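# Sorting the table of doom, one hourglass at a time

Every house has one flat surface where everything lands. Ours is the big wooden table by the windows, and by August I couldn't find enough bare wood to put a mug down on. So I finally worked out a way of clearing it that I can stand to do, and a few of you asked me to write it up (hi, Grellby swap group!).

You'll need a basket, a clear bin, something with a lid and a sand timer. That's it. I used to do this with my phone timer and lost whole evenings to my phone, so the sand timer stays.

**1. Flip the timer and grab the basket.** Anything that doesn't live on the table goes in. Don't sort yet! My basket is a cheap cream plastic one with a handle hole in the front, and I like it because I can hook it with two fingers while I'm carrying tea in the other hand.

**2. Small bright stuff goes in the clear bin.** Blocks, mostly, at our place. A see-through bin means the kids can spot the red one without tipping the whole lot over the floor. I tried a lovely grey lidded tub from Kolmont first and it was a disaster, they emptied it 12 times a day.

**3. Cables get looped, then parked.** Loop them over your hand, loosely, and set them down with the plug end where you can see it. Don't yank them tight. I killed a good charger that way and I'm still cranky about it. Mine go beside the tall off-white container for now, and I'll get to proper ties when I find where I put the ties.

**4. Leave the hard case for last.** If you've got one of those coloured plastic cases with a latch, work around it. It's heavy, it's awkward, and the top makes a handy shelf for the timer while you go.

**5. Walk the basket around the house.** One lap, drop things off at their rooms, no stopping to reorganize the linen closet (I have done this, I regret it). Whatever's left in the basket after the lap can wait till tomorrow.

My first go took 26 minutes and I was pretty grumpy by the end of it. It's quicker now, though I still stall every time at the cables. Partway along is fine too, you can always flip the sand and pick it up again after supper.
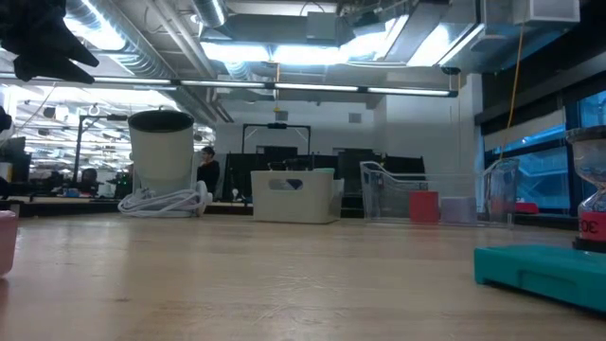
Ingegerd Brekke: I do the cables first, before I'm tired of the whole business, and I put a bit of masking tape on each one with the name of what it charges. The lap around the house I do twice, upstairs and then down, or I end up with socks in the kitchen.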